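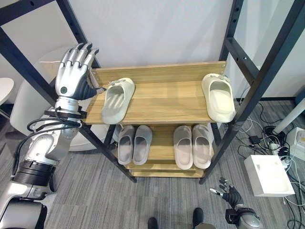 4 min read

Moditz changes how quarterly check-ins are scheduled

By Eyerusalem Ambaye
27 Jan 2020

Search articles Search Clear

Customers on the Team and Company plans of Moditz will see a new scheduling page when they next open the check-in calendar. The old page let an HR administrator set one date for the whole company. The new one lets each manager pick a two-week window, and the system fills in the meetings from there.

We made the change after going through the support requests from last year. There were 898 requests that mentioned scheduling, more than for any other part of the product. Most came from companies with several offices, where one date for everybody never worked. A warehouse that counts stock at the end of the quarter can't also hold its check-ins that week, and the administrators were moving meetings by hand, one at a time.

Under the new setup the administrator still sets the quarter and the final deadline. Inside those limits, the manager chooses the window. Employees get a notice with their meeting time and can ask for a different one twice before the request goes to the administrator. We tried it with no limit during testing and some meetings were moved so many times that they fell past the deadline.

What stays the same

The check-in form itself has not changed. Questions you wrote yourself are kept, along with the order you put them in. Notes from earlier quarters are still attached to each employee's record, and only the people who could read them before can read them now. If your company uses the paper export, the layout is the same except for the window dates, which now print under the manager's name.

Companies that like a single date can keep it. Open Settings, go to Check-ins, and choose "One date for all teams." The option is off for new accounts and on for any account that was using it in October.

Meten import

The import from Meten payroll has been rewritten. It used to bring in every employee marked active, including people on long leave, and those people then showed up as overdue. The import now reads the leave field and holds their check-ins until the return date. If no return date has been entered, the check-in is held until someone enters one, and the employee appears in a separate list on the administrator's home page.

You do not need to reconnect Meten. The first import under the new rules runs overnight, and you may see your overdue count drop the next morning. One of our test customers went from 57 overdue check-ins to 2 — nearly all of the others were people on parental leave or seasonal staff between contracts.

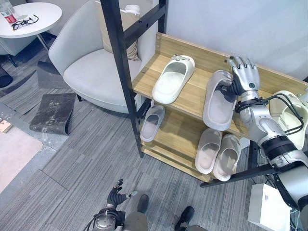

Fliduditz, October

The autumn user meeting was held at our Fliduditz office, with 44 people attending. The morning was spent on the scheduling page, which was still a draft then. Several of the changes above came out of that session, including the notice to employees. Our draft had only told managers.

The afternoon was given over to a talk from the HR team at Yao, a catering company that runs kitchens in schools and hospitals. They dropped their yearly review two years ago and replaced it with four short meetings. Their managers had objected that four meetings would take more time than one. In practice the short meetings needed very little preparation, and the yearly form had been taking some managers most of a week.

They also said what had gone badly. In the first year they kept the old rating scale, and employees spent the meetings arguing about the number. They removed the scale from three of the four meetings and kept it in the last one, where it is tied to pay. New supervisors now sit in on a meeting before running their own — with the employee's agreement.

Slides from both sessions are in the customer library under "User meetings." The Yao team has also shared its question list, which you can copy into your own account and edit.

Questions about the new scheduling page should go to the support desk through the Help menu. Please include your account name and the quarter you are setting up.

You are receiving this newsletter because you are listed as an administrator on a Moditz account. Manage preferences | Unsubscribe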